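# Progress report to Sturnell: two-arm kitchen handling, Dramero project

May 9, 2018

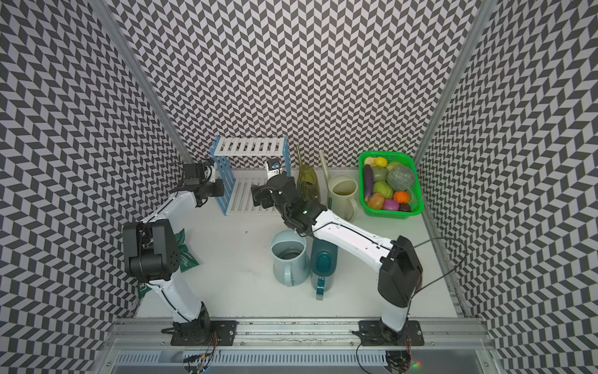

**Prollness Lab — Manipulation Group**

This report covers work since the March update. The main question for the period was whether a policy trained on a plain tabletop would hold up when the table is crowded and the walls are heavily patterned. The short answer is that it does for single-arm picks and does not yet for tasks where both arms reach into the same area.

## Setup

Both arms are mounted on the front rail and share one white tabletop. The dish rack is the main work area for the current tasks, with the pitcher, watering cans and produce basket serving as obstacles or as targets, depending on the trial. The chevron wall covering stays up for all trials in this phase. We kept the object positions loose on purpose and changed them between blocks of trials.

## Data and training

We now have 3,274 recorded demonstrations, all collected by operators driving both arms by hand. They cover 14 tasks. Seven of these use one arm at a time and the rest need both. A demonstration is dropped if the operator had to restart partway through, and the total above is what remains after that check.

Training follows the method in the original proposal, with one change. The policy now predicts a short run of motions at a time instead of a single step. This removed most of the hesitation we reported in March, when an arm would stop above an object and drift.

## Results

- Single-arm tasks: the policy trained on the plain setup carried over to the patterned walls with little loss.
- Two-arm tasks: performance dropped clearly. Most failures came when one forearm passed over an object the other arm was meant to pick up.
- Handles: grasps on pitcher and watering can handles are still less reliable than grasps on the rack.

We tried a fixed order of arm motion as a workaround. It lowered the number of collisions but made the tasks too slow to be useful — we do not plan to keep it.

## Next period

The Sheehan site will repeat 4 of the two-arm tasks on its own table, using our trained policy without retraining. We will collect more demonstrations with crossed arms and report both sets of results together. Spending is within the approved budget, and no change to the schedule is requested.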